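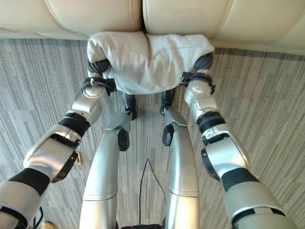

Gray cloth, cream leather sofa, striped carpet.

Skirnero Sofa Care - Frequently Asked Questions

How often should I wipe down a leather sofa?
Once a week with a dry, soft cloth is enough for most homes. Use a damp cloth every 30 days or so, wrung out well.

Can I use Welora Leather Balm on light colors?
Yes. Apply a small amount, leave it for 5 minutes, then buff. Test it under a cushion first.

How do I clean along the stitching?
Fold the cloth over one finger and follow the seam. Don't scrub - the thread wears before the leather does.

Will colored pillows stain cream leather?
Dark dyes can transfer, mostly from new denim and unwashed covers. Wash covers before first use and move the pillows now and then. Our Grekar covers are machine washable.

Where should the pillows go while I clean?
Take them off the seat and back. A clean, dry carpet is fine for this.
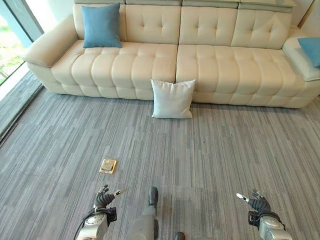
How do I order a replacement cover?
Quote item 3352 at checkout. Delivery takes three working days.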